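Rurdale House, furnished lets: winter safety check
Date: Dec 8, 2021
Flat: Yurt Court, flat 9 (2 bed)
Next check due: January

FRONT DOOR AND HALL
Lock and latch: OK
Door closer: slow, shuts in the end. Adjust screw, see if it holds
Hall light: OK
Mat: curling at one corner, trip risk. Replace
Meter cupboard: full of carrier bags again. Cleared, told tenant by text

SMOKE AND HEAT ALARMS
Hall smoke alarm: OK, pressed and held, loud
Kitchen heat alarm: OK
Carbon monoxide alarm: FAIL, no sound. Battery changed, still nothing. Vinel unit, out of date on the back. New one ordered, do not wait for January for this

KITCHEN
Cooker rings and oven: OK, all four light
Extractor: greasy filter, noisy. Clean
Fire blanket: OK, but hung behind the door where you cant see it. Move to left of door
Plug sockets: one cracked faceplate by the kettle. Taped off, electrician booked
Under sink: damp at trap, hand tight only. Nipped up, check again
Cold tap: OK

BATHROOM
Extractor fan: OK
Pull cord: frayed, change
Hot water at basin: too hot for a let with kids. Turn down at valve
Sealant: black along back edge of bath, cut out and redo

LIVING ROOM
Window restrictors: both OK
Blind cord: no cleat. FAIL. Fit cleat, high up, before anyone sleeps here again
Radiator: cold at bottom, needs bleeding or a flush. Noken to quote
Sofa fire label: present

BEDROOMS
Bed frames: one slat out in back room, put back
Window restrictors: front OK, back one missing a screw
Heater: free standing, no guard. Removed to store
Wardrobe: not fixed to wall. FAIL. Bracket, long screws, 20 mins work 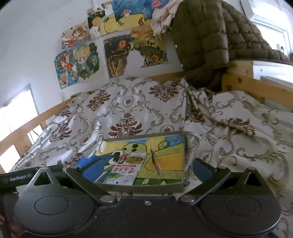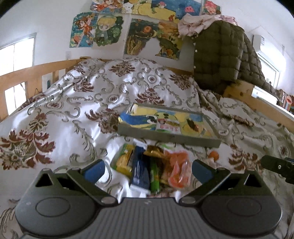
Bedding and soft stuff next. Mattress label there on both, no burns, no tears. Electric blanket in the front room has a kinked lead so it is out, bin it, don't let it go to another flat. Framed things go back on proper hooks, not nails, and not over a headboard. The painting on the bedspread counts, whatever the last sheet said. Check the cord and both rings before it goes up anywhere.

OUTSIDE
Bin store: OK
Steps: green and slippy, grit box empty. Refil
Stair light, top landing: flickers, reported under job 171

Result: NOT PASSED, recheck when alarm, cleat and wardrobe bracket are in. Rest can be done with tenant in. Keys back in the Rurdale safe, tag is wrong colour, leave it for now.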